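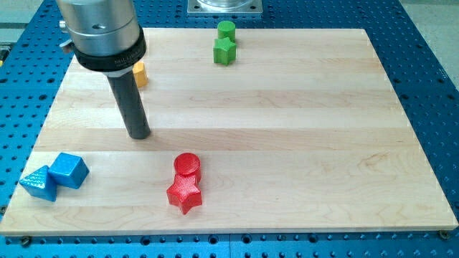
Tadhg Cullinane
Passenger Information Support, Skoronport Transit

Ticket: Route 11 permanently "Due" at Wellden Avenue
Opened: 18/07/2021
Priority: Medium (raised to High after the mayor's office took the bus)
Status: Closed, with one item carried over

Reported problem

Arrival sign at stop 204, Wellden Avenue northbound, shows the 11 as "Due" and keeps showing it as "Due" after the bus has come, opened its doors and left for the river. Rider who phoned it in had stood there long enough to form views on the word. Other routes at the same stop look fine. The printed timetable in the shelter is also fine, and the rider asked me to pass on that it was the more advanced technology.

Entry 1

Pulled the sign's status page in Javano. Sign is online, clock is right, last restart was in May. Restarted it anyway. It came back up, thought for a moment, and showed "11 Due."

Checked the tracking map. Nearest 11 was at the depot.

Entry 2

Opened a case with Javano support. First reply asked whether I had restarted the sign. Second reply asked me to confirm that the sign was connected to power. I confirmed that it was displaying words.

Third reply suggested changing the refresh interval from 60 seconds to 20. I did this. The sign is now wrong three times as often. Put it back to 60.

Entry 3

Anežka Malý in scheduling checked the timetable export from Mulligan. She had a theory that the trip records for the 11 had been loaded twice when the new bus lane opened, so that each bus had a ghost running along behind it. Good theory, and it would have explained the ridership forecast too. She compared the export line by line with the printed schedule and they match. No ghosts.

She did find that the Sunday service has a trip that leaves the terminal before it arrives there. Separate ticket.

Entry 4

Call from Oisín Egan at the mayor's office. The mayor had waited at 204 with two visitors who came to see the low-carbon corridor, and the sign told them for the length of a full conversation that a bus was due. Oisín wanted to know if we could "switch it to something more positive." I offered to switch it off. We left it there.

Priority raised.

Entry 5

Compared 204 with the next stop up the line. The next stop counts down normally, hits "Due," and clears a few seconds after the bus pulls away. So the prediction is working and the bus is reporting its position. What isn't happening at 204 is the clearing.

For whoever inherits this: the sign doesn't know a bus has left. The server decides that a bus has left when its position goes into a circle drawn around the stop and comes out again. If it never goes into the circle, the server assumes it is still on its way and holds the last prediction. When the last prediction runs out, you get "Due." There is supposed to be a timeout that drops a stale prediction after 20 minutes. More on that below, none of it flattering.

Entry 6

Looked up the circle for 204. It is drawn on the old stop, which was on the far side of the junction, outside the bank. The stop moved when the bus lane went in. The shelter moved, the sign moved, the pole moved, the trash can moved. The coordinates stayed outside the bank.

Asked Mairéad Mulcahy in street works who was meant to send us the new coordinates. She forwarded the email in which she sent us the new coordinates. It went to the shared inbox, where it had been flagged as read by me.

Withdrew the question.

Entry 7

Updated the location of stop 204 in the stop register. Waited for the overnight sync. Sign in the morning: "11 Due."

Entry 8

Register has the new coordinates. Javano has the old ones. Asked Javano why. They say their side takes stop locations from the Mulligan export and ignores the register. Mulligan takes them from the register, but only for stops marked as changed, and a stop is marked as changed if its name changes. The name of 204 was Wellden Avenue before it crossed the junction and is Wellden Avenue now. As far as Mulligan is concerned, nothing has happened to it.

Anežka added a full stop to the end of the stop name and ran the export by hand. New coordinates went through. She then took the full stop off again and ran it a second time, and they stayed. I have written this down as "manual resync procedure" because that is how it will look best in the audit.

Entry 9

Tomás Kinsella was driving the 11 this afternoon and agreed to radio in as he left 204. I stood across the road and watched the sign. Countdown normal, "Due" as he turned in, doors open, doors closed, off he went, and the line for the 11 dropped off the display. Next one listed properly underneath.

Stayed for two more buses. Both cleared. A man in the shelter asked me if I was the mayor.

Entry 10

The timeout. It exists, and it is set to 20. I asked Javano for the unit, and the answer was hours. Somebody on our side typed 20 into that box during setup, and the form doesn't show a unit until you hover over it. So every stale prediction in the city has been allowed to sit there for most of a day before giving up.

The box takes whole numbers only, so the shortest timeout I can set is one hour. Set to 1. Asked for minutes. Javano has logged it as a feature request and sent me a survey.

Root cause

Stop 204 was moved and its detection circle wasn't. Location updates from the register don't reach the signs unless the stop's name changes. Timeout set in the wrong unit, so the error stayed up long enough to be noticed by elected officials.

Fixed

Coordinates for 204 corrected in the register, Mulligan and Javano. Timeout cut to one hour. The shared inbox now has a folder called Stop Moves, and mail from Mairéad goes there unread.

Carried over

Anežka is checking the other stops on the corridor that shifted when the bus lane was built. Southbound Wellden Avenue is on her list, and I have had a look at it myself. Its circle covers a car wash. It seems to clear correctly only because the 11 gets stuck in traffic beside the car wash, and once the signal priority is turned on it probably won't. Please don't turn on the signal priority until she's done.

Reporter called back to confirm. She says the sign is better and the bus was late.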